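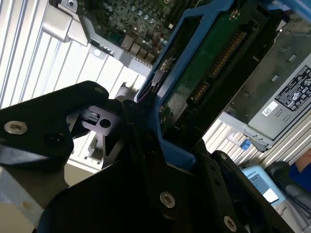

What is a gripper trial? It's a side-by-side test in which two or more robot hands do the same job on the same parts, so you can pick the one that suits your work.

Gripper trials for server work

I've been running these for the Lirham bench since May, and this entry covers the kind I know best, which is computer hardware. Roy Haslam started the page and I keep adding to it (sorry, Roy!).

Drive handling

A drive caddy looks like an easy thing to hold, and then you try it. The fingers need a firm hold on plastic rails while staying clear of the board and the contacts. We give each gripper 100 tries per part. The Zivar fingers got 61 clean pulls on their first run and the Karimi pair got 40, though the Karimi set had much softer pads and I'd love to run it again with stiffer ones.

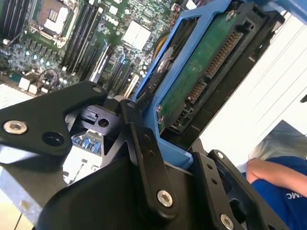
Gripper against the corner of a blue drive caddy, with the motherboard behind.

A wrist camera helps a lot at this stage. You see the fingertips and the part together, so a bad angle shows up early. The catch is that a bulky hand eats up a big share of the view, and Trevor Dunmore and I still argue over how much of that is okay.

Printed parts and fixtures

Printed parts are my favorite bit of the whole business. They're cheap, they're light, and you can change a shape on Friday morning and try it again after lunch. A fixture panel keeps the target in one spot between runs, which makes the scores fair.

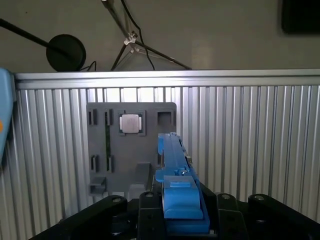

Blue 3D-printed part held upright in front of the gray fixture panel.

Controllers

Most of our runs use the Corkaditz controller with 2 force settings, low and high. I start on low every time. See also: finger pads, wrist cameras, force limits.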